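Skevura Bench Rules Card Set, reviewed after a February of daily use

I bought the Skevura card set because our two-arm bench was getting sloppy and I was tired of being the person who nagged. It's 74 laminated cards on a ring, written for people who run small arms on desk jobs (sorting stationery, opening drawers, that sort of thing), and I mostly love it!

The best section is on resetting the table. You write down where each item starts, which drawers are open or shut, and who checked it, and you do that before anyone touches the power. Siu-fong Wan and I used to argue over whether a drawer counted as "open" if it was only partway out, and the cards settle it: pick a position, write it down, stick to it. Same with folders and anything flat. There's a whole card on items that hang over the table edge, which says to either log it as a planned start or push it back, and I'd never thought to put that in writing. 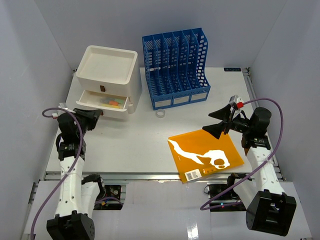
The cable cards are good too, with a quick check of every loop before the first move of the day. My one gripe is the speed section. It gives a single limit of 200 mm per second for everything, and that feels way too slow for an empty gripper crossing open table. Berkay Karaca likes it that way, so we've kept it, grumbling.

The Jesside set is cheaper but skips two-arm work completely, so it was no use to us. Four stars from me, and I'd buy it again for the reset cards alone. Get the spare ring, mine bent in a week.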